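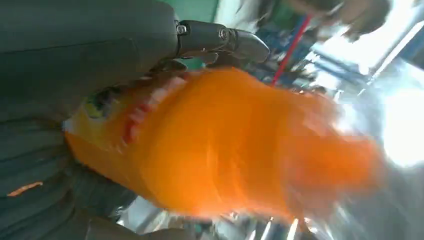
Handout 16, p. 151

Routing a club tour: holds and guarantees

A hold reserves a date at a venue without a contract. First hold has priority; second hold may challenge it, and the first holder then confirms or releases the date.

Worked case: the band Tello plays Zanska Hall, capacity 731. The promoter, Stallus, offers a guarantee of $2,000 against a percentage of net door receipts. The act is paid whichever amount is larger.
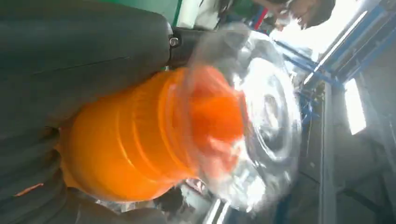 Fig. 2. Orange cylindrical object with raised ribs, held on its side.

Support acts are usually paid a flat fee - enter it as a show cost before the split. For next session, read the Cliden rider, hospitality pages only.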